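The Last Prop Off the Bus
Posted December 23, 2024

She picked the cafe, and she was already halfway through a bacon roll when I got there. "I'm not an athlete anymore, so don't look at me like that," she said, and pushed the menu across.

If you've watched any rugby at Jovcombe you know who I'm talking about, but she asked me to leave her name out of this. She's had enough speeches, she says. So I'll just call her the loosehead, which is what half the parents on the touchline call her anyway.

She finished up with 269 games for the first team. I'd had her down for a few less, but she has every one written in a notebook, with the weather, the score and which shoulder hurt afterward. (It's mostly the left.) The last one was the away game at Skornville, which Jovcombe lost by four points after leading for pretty much the whole second half. I asked if that bothered her.

"Of course it bothers me! We had the scrum on their line with two minutes left and I popped up. Me. I came up out of it like toast. The ref had no choice, and I told him so on the way off."

I was at that game and I don't remember it that way at all. I remember the ball being in and gone before anything popped anywhere. She wasn't having it. Front-row people keep their own accounts, I guess, and I played on the wing, where you mostly look after your hair.

We got onto how she started. She came to it late, at 30, after years of playing goalkeeper in indoor soccer. A coworker dragged her along to a training night because they were short of bodies, and somebody took one look and sent her over to the scrum machine.

"I didn't know the rules for a year," she told me. "I knew two things. Push when she says push, and get to the next one. People make it sound like chess in there, and it can be, but you can get a long way on pushing and turning up."

What I really wanted to ask about was the bus. Jovcombe play in the Rumer League, and if you don't know the Rumer, it's spread out like somebody dropped it. The trip to Sopacua is 400 miles there and back, and the club does it in one day to save on rooms. She's made that trip every season.

"You leave in the dark, you get home in the dark, and in between you get your face rubbed in somebody else's field," she said. "I loved it. I'd go tomorrow. The new girls have their headphones in and that's fine, but we used to sing the whole way, and I mean the whole way, until the driver pulled over one time and made us promise to stop."

Did they stop?

"For a bit."

There's a proper side to this too. She thinks the league should split into two halves and only bring everyone together for the playoffs. I've heard people say that for years, usually right after losing at Sopacua, but she'd thought it through more than most. Fewer long trips means fewer players dropping out in March, when the fields are heavy and everybody has something else they could be doing. It also means playing Skornville three times a season, which she considers a bonus.

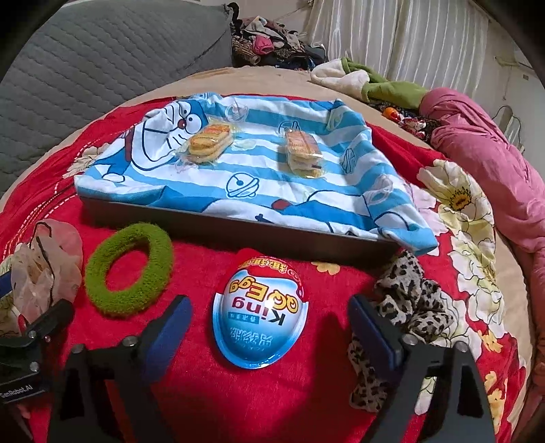

One of the Jovcombe second rows, who'd been listening in from the next table, leaned over at this point to say that splitting the league was a terrible idea and the long trips were the only reason the team could stand each other. A side that never has to sit on a bus together, she reckoned, won't hold up a maul together either. And she'd like it noted that the singing was awful.

"It was in tune," said the loosehead.

They went back and forth for a good ten minutes and I gave up writing it down. Where they did agree was on uncontested scrums, which both of them can't stand. Too many Rumer games end up that way when one side runs out of front-row cover, and then, in the loosehead's words, "you've got me standing in the middle of a field leaning on somebody. I could do that at a bus stop." Her fix is to get clubs teaching the front row properly to anyone who wants to learn, early, and slowly, with no big hits on the machine until the body shape is right. She's going to run those sessions at Jovcombe herself after the break.

So she's coaching? She made a face at the word.

"I'm helping. Coaches have to do the emails."

I asked what she'll do with her Saturdays, and she'd clearly been asked it a lot, because the answer came out quickly. Sleep in. Fix the back gate. Go watch the second team, who she says are better value than the firsts and swear less. She'd also been told they were a bit thin at prop for the next home game.

"I've still got the boots in the car," she said. "That doesn't mean anything. They live in the car."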